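List archive | Threads | Authors | Search | Subscribe | Log in

We use cookies to keep you signed in to the archive. Accept / Manage settings

Reading time: 3 min

Subject: Re: Changing liver clinics after the move - what transfers?
From: Cristóvão Tavares
List: Kindside Liver Patients and Families

On Friday, a list member in Terkside wrote:

> Hello all. My husband has been seen at the Dorkville clinic for
> autoimmune hepatitis since his diagnosis. We moved to Terkside over
> the summer and the drive is now 101 miles each way. His family doctor
> has offered to refer him to the Nasr building, which is much closer.
> My questions are whether his records go over by themselves, whether
> they will want to repeat the biopsy, and whether he should keep his
> November appointment in Dorkville. He is on azathioprine and a low
> dose of prednisone and has been stable. Any experience welcome.

I made the same change, in the same direction, so I can tell you how it went for me. I'm a patient and I have no medical training, so take the parts about treatment as one person's account.

Records first. They did not go over by themselves. The referral letter from my family doctor went across electronically, along with a one-page summary and my most recent blood results. Everything older stayed in Dorkville until I signed a release form. You can get the form at the front desk or ask the records office to mail it. Mine ran to 405 pages when it finally came, and most of it was lab printouts. If I did it again I would ask for four things by name: the biopsy report, the imaging reports, the clinic letters, and a table of liver enzymes and IgG going back to diagnosis. The new doctor read those and as far as I could tell never opened the rest.

Ask for the scan images too, on a disc or by direct transfer. The written report and the images are kept by separate departments and need separate requests. I found this out at my first visit, when the doctor wanted to look at an old ultrasound and had only the typed report.
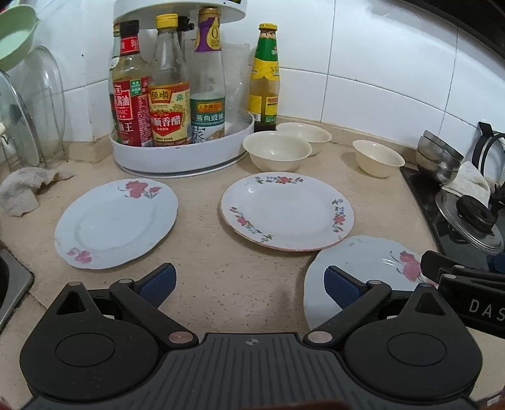

On the biopsy, they did not repeat mine. The doctor said she was comfortable with the original report and asked for the slides to be sent over so their own pathologist could review them. That took 19 days and I did not have to do anything except sign another form. She did order a FibroScan, which I had never had in Dorkville. It is painless and was over in a few minutes, but you are asked not to eat for a few hours beforehand, so try to get a morning slot.

I would keep the November appointment until he has a confirmed date at the new place. A referral being accepted is different from having a date. I had a gap between the two clinics, and during that time it was not clear to anyone who was supposed to be ordering my blood work. My family doctor ended up doing it. If your husband is on azathioprine, he will need his blood counts checked on schedule whichever clinic he belongs to, so settle that with the family doctor now.

Same goes for prescriptions. Ask Dorkville for enough refills to cover the changeover, and make sure he doesn't run short of prednisone. I was told very firmly not to stop that one suddenly.

Check the insurance before you book anything. My plan covered the doctor at Nasr but treated the lab in the same building as out of network, and I got a bill for $593 for the first set of bloods. It was reduced after I appealed, though it took several phone calls. I now have blood drawn at the family practice in Terkside and the results are sent over.

The Nasr building itself is easy enough. Park on the north side - the main lot fills up by 9 a.m. The liver clinic shares a waiting area with gastroenterology, so the crowd in front of him won't all be seeing the same doctor. Bring a written list of medications even if the summary has one. Mine still showed a dose I had come off the year before.

If he wants to talk to somebody who has been through it, you can write to me off list and I'll send my phone number. I still have a blank copy of the records release form and can scan it for you.

Cristóvão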